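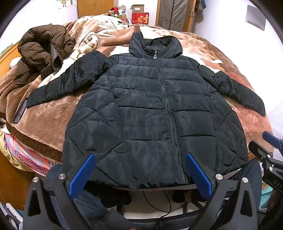

Ticket 395: step challenge points missing from wellness portal
Opened: Apr 7, 2025
Site: Edden
Status: Open, with supplier

Reported: Staff on the Clegg shift pattern log their steps in the Kemance app. The app shows them. The portal gives no points, so they get nothing towards the gym discount.

Supplier reply 1: "Please ask users to log out and back in."
Did that. No change. I didn't expect any, as the steps were already in the app.

Supplier reply 2: Says points sync overnight and we should wait 2 days. Waited. Day staff had theirs the next morning. Clegg staff still on zero.

Own test: Put my account on the Clegg pattern and walked past the daily target before and after midnight. No points. Moved it back to days, did the same, got 300. Looks to me as if the portal throws away any shift that crosses midnight. Sent them both exports.

Supplier reply 3: "Unable to reproduce." Asked which shift pattern they tested with. No answer to that part.

Note: Lestska site had the same complaint in October and it was closed as "user error". I'd like to know what the error was. Have asked for that ticket to be reopened and linked.

Workaround: HR adding points by hand from the app export. Please don't close this on the strength of it.

Next: supplier to confirm the cut-off time used by the sync job.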